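Fusham food pantry swaps bags for baskets

Fusham's community pantry has ditched the pre-packed bag. As of this month people coming through the door on Quintela Street get a plastic basket and fill it themselves, fruit and veg first, tins after.

The change went live at 9 am with a line already back to the bus shelter. Doors were meant to open at half past. They opened early.

"It was cold and people had prams," said Filippos Kourkoulas, who runs the fresh side of the pantry. "So we just started."

Under the old set-up every household got the same bag. Two onions, whatever fruit was in, a cabbage if there was one. A lot of it came straight back, Kourkoulas said, or got left on the wall outside. Cabbage mostly. Eggplant too.

The pantry kept track of returns through the winter and logged 263 items handed back unopened or untouched over the season. Some went out again the same day. The soft stuff went to compost.

Now it's pick your own. Each household gets six pieces of fresh produce, any mix, plus a set number of points for the shelves. Bread is free while it lasts. Kids under five get an extra piece of fruit that doesn't come off the total.

The baskets are the plastic kind with holes through the sides, so they can be hosed out in the yard and stacked to drain. The pantry wanted wire ones at first but the quote was too high and the handles pinched.

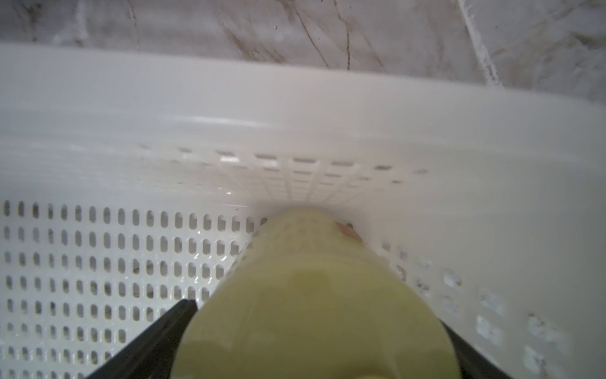

Money for the change came from a $995 grant through Relia, the neighbourhood fund that also paid for the hall's new taps. That covered the baskets, a second-hand scale and paint for the shelf labels. Nothing left over for a second fridge, which is still the big ask. The current one is full by Tuesday's delivery every week... sorry, by the first delivery every week, and the leafy greens suffer for it.

Produce comes from Prokance, a grower co-op out past the highway, and from backyard gardens. Drop-offs from home gardens are welcome at the side door before opening. No need to ring ahead unless it's more than a carload. Please no windfalls with bruises right through, and nothing already cut.

Panagiotis Liapis has been using the pantry since his hours were cut at the depot. He was near the front of the line on opening morning and was out again in a few minutes.

"I got to pick," he said. "I've got a daughter who'll eat a pear if it's hard and won't look at it if it's soft. You can't put that on a form."

Not everyone was keen. A couple of regulars said the bag was faster and they didn't like shopping with people waiting behind them. Kourkoulas said pre-packed bags can still be asked for at the desk, no questions, and they'll be made up out the back while you wait. Same amount of food either way.

There were teething problems. The line bunched up at the fruit table becuase it's right inside the door, and prams couldn't get past. The table has since been moved to the far wall, with tins where the fruit used to be. Baskets also kept walking off to the car park. Staff would like them back, thanks. There's a stack by the door to leave them on.

Anyone with allergies or on a special diet can talk to the desk before going round. Points sheet is up on the wall in large print and there's copies to take home.

The pantry is open mornings until noon, and evenings from 5 pm for people coming off shift. Bring your own bags to carry things home, as baskets stay in the hall. No referral needed for the first 2 visits. After that it's a short form, one page, and someone will go through it with you if you'd like.

A decision on keeping the new system past November will be made after users have had a say. Comment slips are in the box beside the kettle.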